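From: Yhon Mosquera
To: flilent-users
Subject: Re: [flilent-users] Grip targets jumping when a divider is in view

Hi Walter, hi all,

Sorry for the slow answer, I wanted to try a few things on our side before typing a bunch of guesses at you.

Walter Chávez wrote:
> We're sorting small flat parts into trays with dividers and the planner
> keeps changing its mind in the last stretch before release. The hand is
> over the right section, then the target hops to the next section over,
> then hops back. Sometimes it never lets go and just times out. Perception
> looks fine in the viewer (to my eye anyway). Build is the June one, stock
> config except for the hand model. Is there some smoothing setting I'm
> missing? Or do I have to hard-code the tray layout? I'd really like to
> avoid that, our trays change all the time.
>
> Also, does anybody log the raw targets? I can only find the filtered ones.
>
> Walter

Okay, so first: yes, we had the same thing, and no, please don't hard-code the tray! We did that for a while and it was miserable. Every time somebody taped up a new box we had to go back and edit the layout file, and half the time the numbers got typed in the wrong order.

What's happening (I'm fairly sure) is that the section finder runs fresh on every camera update and hands the planner whichever section scores best right then. When the hand is far away that's fine. When it gets close, the fingers and whatever they're holding cover up a good part of the divider, two sections blur into one blob, and the center of that blob lands somewhere you don't want. Next update the divider peeks out again and you're back where you started. The planner is just doing as it's told.

There is a smoothing setting, it's called target_hold, and it's off in the stock config. It's the number of updates a new section has to keep winning before the planner will switch to it. We run it at 6. I tried 21 first, figuring more is better, and then it got so stubborn that if you nudged the tray it would happily go for where the tray used to be. So start low.

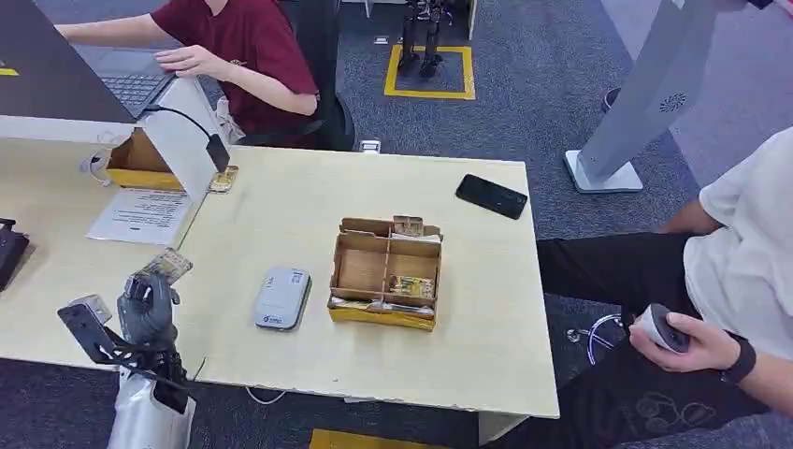 The other half of the fix is freezing the section map once the wrist drops below a set height over the desk. Ours is 100 mm. Above that, the map updates as usual; below it, the planner keeps the last good map and only tracks the outer edge of the tray, in case the whole thing shifts. Wilson Quispe wrote that part and it's on his branch, called freeze-map. It isn't merged yet because Arnulfo Ñahui wants a test for the case where the edge gets lost too, and he's right, but it's been running on our desk setup every day and I'd trust it enough to try.

One thing to watch out for with cardboard trays on a light desk: the depth on those thin dividers is pretty bad. We get gaps along the top where the divider is really one straight piece. The edge finder has an option to join gaps along a line (join_gaps, same config block) and turning that on did more for us than any of the fancy stuff. If your tray has colored tape on the rim, even better, let it use color for the outside edge and depth for the inside only. Yellow has worked great for us. Tan on light wood, not so much.

About the raw targets: they are logged, just not where you'd look. Set log_level to "all" for the planner only (don't do it for everything or you'll fill your disk before lunch) and you'll get a second file next to the filtered one. Plot both on the same axis and the hopping jumps right out at you. I've got a small script that lines them up by time stamp, it reads Illideck exports as well – tell me if you want it and I'll clean it up a bit. The comments in there are half Spanish and half swearing.

And the timeout is a separate thing, I think. Release waits for the target to sit still for 600 ms, so if it's hopping around, that clock keeps getting reset and you never get there. Fix the hopping and my bet is the timeout goes away by itself. I wouldn't shorten the wait yet, or you'll start dropping parts on top of the dividers and then you've got two problems that look like one.

Could you send your hand model file when you get a minute? Eliécer Inga had a case where the fingertip length was wrong and the hand mask came out too small, so bits of finger were showing up as dividers. Looked a lot like what you're describing. If you turn on the mask overlay in the viewer, you want a little margin all the way around the fingers and around the part they're holding. If the mask cuts right along the knuckles, grow it a notch and try again before you touch anything else.

Let me know how target_hold goes!

Yhon
Florton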